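Progress report to the Hapeta Fund
Household Goods Sorting, Brernville site
Prepared by Hanane Benmoussa
July 2, 2019

1. Work surface

The sorting bin is in service on the tan wooden table. It is gray metal with sloped inner walls and has two sections, a narrow one at the rear and a larger one in front. A bar clamp at the upper left corner holds the rear wall to the table. The floor of the front section is scuffed and scratched. The divider has a brownish stained band across its lower face. Repainting is not planned in this period.

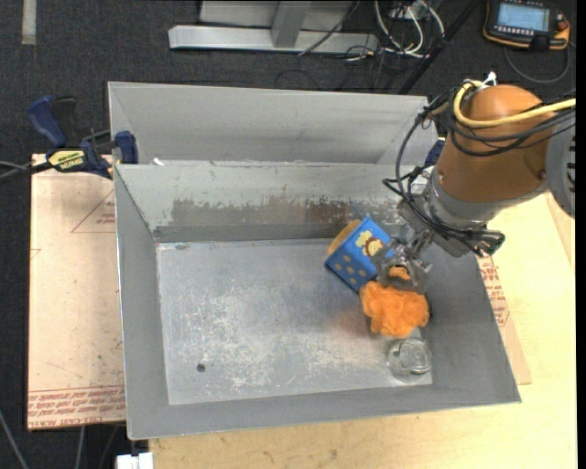
Ewan Paewai: Please keep the scratched floor as it is until the budget line for Butum is closed. A new liner would have to go through purchasing again, and we spent most of May on the last one.

The liner request is withdrawn.

2. Item set

The current set mixes soft and hard goods. The orange mesh bath sponge changes shape each time it is set down and its hanging cord can lie across other items. The blue lion piece with yellow dots keeps its shape but often rests at a tilt. Both stay in the set. 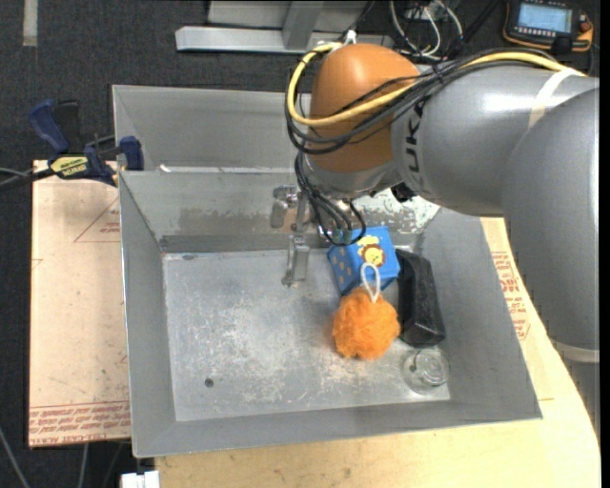
Does the Viravov shipment change the item set?
The set stays fixed until the next report, and the shipment goes into storage unopened.

3. Spending

Of the 800 dollars allotted to small goods, 97 remain. Two invoices are open.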